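Drustport's "fast" permit desk posts a big number, with a few things left out

February 28, 2026

Drustport says its new fast-track permit desk has cut the wait for small building jobs to 55 days, down from 113 a year ago. The city calls it the biggest drop in the building office's history. The city's own numbers make that hard to check.

The claim comes from a four-page report posted on the city website this week. It says the office took in 3,561 applications for decks, sheds, fences, water heaters and other small jobs over the past 12 months, and closed 3,203 of them. The 55-day figure is based only on the closed ones.

That leaves 358 applications out of the math. Some may have come in last week. Others may have been sitting in a tray since spring. The report does not say, and a page listed in the contents as "Open files by age" is missing from the posted version.

"Closed" is also doing a lot of work. In Drustport a file is closed when a permit is issued, when it is turned down, when the applicant gives up, or when the office sends it back for a missing form and hears nothing for 30 days. A homeowner who gets a file sent back and applies again starts over at day one. The report does not split these groups.

Suleiman Nnaji, who manages the permit desk, said the mix of closed files "hasn't changed much" and that a breakdown would be posted later. He did not give a date. Asked why the clock starts over when someone refiles, he said that was how the software was set up.

The software is Wodo, a tracking system the city began using in June. It replaced a set of shared spreadsheets and a paper log. The old log counted a job from the day a person first walked in. Wodo counts from the day a file is marked complete. Going from one to the other would shorten the average wait even if every clerk worked at the same speed as before. Nnaji agreed that the two counts "aren't a perfect match" but said the office was moving quicker by any measure.

It may be. Several builders reached this week said simple jobs do go through sooner now, above all water heaters and fences. Bigger small jobs, such as decks that need a second look from the fire office, were another story. One builder said he had a deck file sent back twice over the same drawing.

The city has put real effort into the word itself. "Fast" is on the desk's flyers, on its web page and in the subject line of its emails, including the ones that tell people their file is not complete.

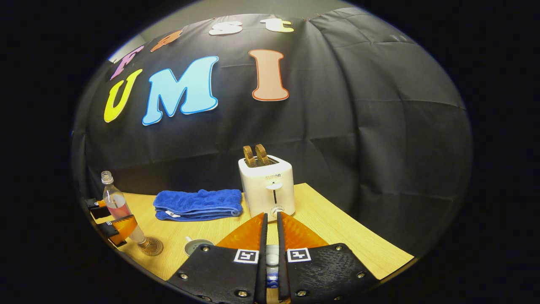 What the council was told

Council members heard a short version of the report at their last work session. The slides showed the 113 and the 55 side by side with no note about the change in how days are counted. There was one question from the floor, about parking behind the permit office.

Hoi-yan Yip, a retired insurance clerk who has been asking the city for permit records since last year, said she found the change by reading the footer on an old copy of the log. She has asked for the raw dates on every file, including those that were sent back.

"If you start the watch late, you get a good time," Yip said. "I would like to see the dates. If it's still 55 days after that, great, I'll say so."

Her request was filed under the state records law. The city has asked for more time to answer it, citing staff workload.

The cost

The desk added two full-time clerks and a part-time plan checker. The report lists their pay but leaves out the yearly fee for Wodo, which sits in a separate technology budget. It also leaves out the outside training sessions held by Skivavach, a consulting firm the city hired without bids under a rule for small contracts. Nnaji said both costs were public and that anyone could look them up. The Skivavach contract was not in the online contract list when this story was written.

The council is due to vote next month on keeping the desk going for a second year. The staff memo recommends a yes and repeats the 55-day figure in its first line. It does not mention the 358 open files.

Written comments can be sent to the city clerk until noon on the day before the vote.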